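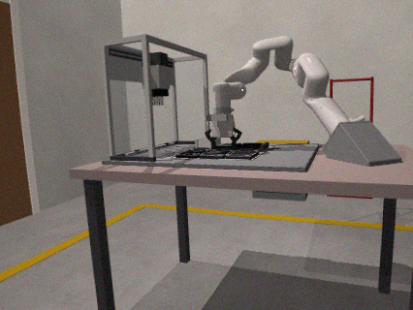

# Skomell tray handling: FAQ

**What does the method do?**
It learns a pick policy for low, dark labware trays from simulated episodes only, then fine-tunes on a small set of real ones.

**How many episodes were used?**
216 simulated, 82 real. The real set was recorded at Eide in October.

**Why is the pipetting enclosure modeled?**
It limits the arm's approach. Policies trained without it chose elbow paths that collided with the frame posts on the real cell.

**Are the transparent panels treated as solid?**
Yes, for collision checking. The simulated depth sensor ignores them, and we add dropout noise over those regions.

**What is randomized?**
Tray position and yaw, mat friction, light intensity and camera pose. Table height is fixed. Liquid is not simulated.

**Which baselines were compared?**
Two: a scripted grasp with known tray pose, and the same network trained on real data alone. Each was run with 3 random seeds.

**Does it work with other grippers?**
Only parallel grippers have been tested. Finger geometry is read from the robot description file, so retraining is needed after a change.

**Where do I report a problem?**
Write to Edvin Bråten at Trekia. Include the seed, the config file and the episode log.

Last edited 8th February.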